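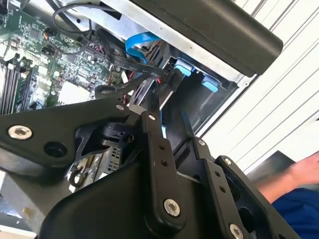
Suche im Forum … Los

Kategorie: Robotik & Automation > Störungen und Sicherheit
478 Aufrufe · 2 mal geteilt

Greifer schließt nach Not-Halt-Quittierung von selbst, Hand war noch im Rechnergehäuse

**lötfahne_nord**
Oktober 2026

Hallo zusammen,

ich lese hier schon ewig mit und habe mir viel Gutes abgeschaut, jetzt muss ich doch mal selber einen Faden aufmachen, und leider keinen schönen. Vorab: Es ist niemandem etwas Ernstes passiert. Ein blauer Fingernagel, ein gehöriger Schreck und danach erst mal eine sehr lange Kaffeepause.

Wir zerlegen in unserer Werkstatt in Astholm alte Desktop-Rechner, bei denen die Laufwerke und der Arbeitsspeicher noch zu gebrauchen sind. Der Arm macht dabei den Teil, der auf die Dauer in die Handgelenke geht: Stecker lösen, an den Kunststofflaschen der Laufwerksschienen drücken, Laufwerk herausziehen. Daneben steht immer jemand von uns, hält Kabel aus dem Weg und nimmt die Teile an. Dass da zwei Leute (also ein Mensch und ein Arm) am selben Gehäuse arbeiten, ist so gewollt, und bis vor Kurzem ging das auch wirklich erfreulich gut. Der Greifer ist ein Zweifinger von Salgado mit Gelenkgestänge, die Steuerung kommt von Datum, den Ablauf haben wir in Gandunon zusammengeklickt.

Passiert ist Folgendes: Der Greifer sollte ein Laufwerk an der unteren Lasche entriegeln, hat aber das SATA-Kabel mit zwischen die Finger bekommen und daran gezogen. Ich habe den Not-Halt gedrückt, der Arm stand sofort, die Finger standen auch, alles wie im Lehrbuch. Dann habe ich das Kabel vorsichtig herausgefädelt. Meine Kollegin hat am Pult entriegelt und quittiert, weil sie dachte, ich sei fertig, und ich war es nicht. Der Arm hat sich brav keinen Millimeter gerührt. Der Greifer dagegen ist einmal komplett aufgefahren und dann komplett zu. Mein Zeigefinger saß zwischen Gestänge und Gehäusekante.

Ich habe den Ablauf hinterher mit einem Stück Schaumstoff nachgestellt und er macht es jedes Mal. Quittieren, Auf, Zu. Ohne Startbefehl, ohne Meldung am Pult. Im Ereignisprotokoll steht nur „Werkzeug bereit".

Kennt das jemand? Ist das eine Einstellung, die ich übersehen habe, oder gehört das so? Und wenn es so gehört, warum um Himmels willen?

Liebe Grüße aus dem Norden

---

**Kabelbaum**

Oh je, gute Besserung dem Finger! Schön, dass du es aufschreibst, viele behalten solche Geschichten lieber für sich.

Zum Verhalten: Das klingt sehr nach einer Referenzfahrt. Der Salgado verliert beim Abschalten seine Fingerposition, und sobald wieder Spannung anliegt, sucht er sich die beiden Endlagen. Bei uns ist mir das nie aufgefallen, weil wir ihn in einer Zelle mit Türschalter betreiben und beim Quittieren eh keiner drin steht. Bei eurer Arbeitsweise ist das natürlich etwas ganz anderes.

Schau mal in die Werkzeugparameter in Gandunon, da müsste es irgendwo einen Haken geben, der „Referenzieren bei Einschalten" heißt oder so ähnlich. Der ist ab Werk gesetzt, meine ich. Wenn du ihn rausnimmst, musst du das Referenzieren im Ablauf selbst aufrufen, dann aber eben zu einem Zeitpunkt, den du bestimmst.

---

**schraubstock_und_co**

Sehe ich anders als der Vorredner, und ich schreibe das wirklich nicht, um dich zu ärgern, lötfahne. Aber der Haken ist für mich Nebensache. Das Problem ist, dass jemand quittiert hat, während deine Hand drin war. Wenn ihr das nicht abstellt, erwischt es euch beim nächsten Mal mit dem Arm, und der drückt anders zu.

Bei uns gilt: Wer hineingreift, quittiert auch. Der Schlüssel steckt nicht am Pult, der hängt an der Person. Das war anfangs ein großes Gemaule, und inzwischen fragt keiner mehr danach.

---

**lötfahne_nord**

Danke euch beiden, und nein, ich bin überhaupt nicht beleidigt, du hast ja recht. Wir hatten sogar eine Absprache, die hieß „erst fragen, dann quittieren", nur läuft nebenan der Absauger, und sie hat ein „Moment" von mir als „Gut" verstanden. So banal ist das. Sie macht sich deswegen schlimmere Vorwürfe als nötig, sie hat sich genau an das gehalten, was auf dem Pult steht.

@Kabelbaum: Den Haken habe ich gefunden! Er sitzt in einem Untermenü, in das ich freiwillig nie gegangen wäre, unter „Werkzeug > Erweitert > Anlaufverhalten". Er war gesetzt. Ich habe ihn herausgenommen und beim Schaumstofftest bleibt der Greifer jetzt nach dem Quittieren stehen. Eine Sache irritiert mich trotzdem: Die Position, die er danach anzeigt, stimmt nicht. Er glaubt, er sei ganz offen, steht aber halb zu.

---

**Kabelbaum**

Das ist dann die Kehrseite. Ohne Referenz rät er. Bitte auf keinen Fall so weiterarbeiten, sonst drückt er dir bei der nächsten Lasche mit voller Kraft, weil er denkt, er habe noch Weg vor sich. Also: Nach dem Quittieren Arm langsam aus dem Gehäuse heraus nach oben fahren, dann im Freien referenzieren, dann erst weiter. Und beides nur auf Tastendruck mit Zustimmtaster.

---

**p_regelkreis**

Ich klinke mich mal ein, obwohl ich von Rechnerzerlegung keine Ahnung habe (wir greifen Blumentöpfe, das ist deutlich friedlicher).

Mit welcher Kraft referenziert das Ding eigentlich? Wir haben an unserem Salgado mal mit einer Messdose nachgemessen und kamen beim Zufahren auf 133 Newton, obwohl im Ablauf eine viel kleinere Greifkraft eingestellt war. Die Referenzfahrt kümmert sich nämlich nicht um den eingestellten Wert, jedenfalls bei unserem Firmwarestand. Das hat uns damals ganz schön erschreckt. Wenn es bei euch ähnlich ist, würde ich den Nagel noch als glimpflich verbuchen und den Finger trotzdem mal jemandem zeigen, der sich auskennt.

---

**alteSchule**

Jetzt muss ich mal den Grantler geben. Mir will der ganze Aufbau nicht einleuchten. Wozu braucht es an einem offenen PC-Gehäuse einen Roboter UND eine Hand? Entweder die Maschine kann es allein, dann Zaun drum, oder sie kann es nicht, dann nimmt man einen Schraubendreher. Ein Gelenkgestänge mit lauter Scherstellen und dazu Blechkanten vom Gehäuse, das ist doch eine Einladung. An meinem ersten Arbeitsplatz hätte man so etwas nicht mal aufgebaut.

Und dass eine Steuerung nach Not-Halt irgendetwas von allein bewegt, egal ob man das Referenzfahrt nennt oder Morgengymnastik, gehört zurückgegeben. Quittieren darf keine Bewegung auslösen. Punkt.

---

**schraubstock_und_co**

Beim zweiten Absatz bin ich völlig bei dir, beim ersten nicht. Zu zweit am Werkstück zu arbeiten kann man sicher hinbekommen, es ist nur Arbeit, und die muss man vorher machen. Kabel sind nun mal das, woran Greifer scheitern. Bei jedem Modell liegen sie anders, mal quer über der Schiene, mal dahinter, und eine Hand, die sie kurz beiseite hält, ist durch keine Kamera zu ersetzen, die ich mir leisten könnte.

Die Frage ist halt, in welchem Moment die Hand drin ist und was der Arm in diesem Moment darf. Steht das bei euch irgendwo schriftlich, lötfahne? Habt ihr den Greifer in der Gefährdungsbeurteilung überhaupt als eigene Quetschstelle drin, oder nur den Arm?

---

**lötfahne_nord**

Erwischt. Nur den Arm. Die Beurteilung ist vom Mai, und da hatten wir noch einen Sauggreifer drauf, der hätte mir höchstens einen Knutschfleck gemacht. Beim Wechsel auf die Finger haben wir die Traglast neu eingetragen und den Werkzeugmittelpunkt neu vermessen und uns dafür auch noch gelobt. An die Beurteilung hat keiner gedacht, ich auch nicht, obwohl der Ordner direkt neben dem Wasserkocher steht.

@alteSchule: Ich nehme dir das nicht krumm, und deinen Punkt mit dem Quittieren habe ich fast wörtlich an den Support von Datum geschickt. Die Antwort kam erstaunlich flott und sehr freundlich: Der Werkzeuganschluss am Handgelenk wird beim Not-Halt stromlos und beim Quittieren wieder eingeschaltet. Was das Werkzeug dann macht, sei Sache des Werkzeugs. Salgado sagt, man müsse den Haken eben passend setzen, das stehe im Handbuch. Steht es auch. Im Anhang.

@p_regelkreis: Eine Messdose habe ich leider nicht, aber ich frage bei der Berufsschule, ob sie uns eine leihen. Und ja, ich war beim Arzt, es ist nichts gebrochen. Der Nagel geht wohl ab.

---

**p_regelkreis**

Gut, dass du dort warst! Was du noch machen kannst, und das haben wir auch so gelöst: die Versorgung des Greifers über ein eigenes Schütz führen, das erst nach einem zweiten, separaten Taster anzieht. Dann bleibt das Werkzeug beim Quittieren tot, ganz gleich, was jemand irgendwann in einem Untermenü anhakt. Nach einem Firmware-Update war der Haken bei uns nämlich wieder drin. Lass das aber jemanden auslegen, der für den Sicherheitskreis unterschreiben darf.

---

**alteSchule**

Das mit dem Schütz ist vernünftig. Mit einem Haken in der Software würde ich mich nie zufriedengeben.

Den Zaun würde ich trotzdem bauen.

---

**Kabelbaum**

Noch ein kleiner Nachtrag zum Kabel, das ja der Auslöser war. Wir fahren vor jedem Zugriff eine Zwischenposition an, rund 20 Millimeter über der Lasche, und schließen dort einmal ganz sachte ins Leere. Meldet der Greifer, dass er etwas hält, liegt ein Kabel dazwischen, und der Ablauf bleibt stehen und ruft jemanden. Das kostet etwas Zeit, aber seitdem haben wir kaum noch abgerissene Stecker. Ich kann dir den Baustein für Gandunon gern schicken, er ist nicht hübsch, aber er läuft.

---

**lötfahne_nord**

Sehr gern, ich schreibe dir gleich eine Nachricht!

Zwischenstand, falls jemand über die Suche hier landet: Der Arm steht bis auf Weiteres, die Laufwerke holen wir von Hand heraus (es geht, man flucht nur mehr). Der Elektriker kommt wegen des Schützes und des zweiten Tasters. Die Beurteilung schreiben wir gerade neu, diesmal mit dem Greifer als eigenem Abschnitt, und der Schlüssel geht künftig mit der Person, die hineingreift. Meine Kollegin hat ihn schon an ein knallrotes Band gehängt. Wenn die Messdose da ist, trage ich den Wert für unseren Greifer hier nach.

Thema beobachten · Beitrag melden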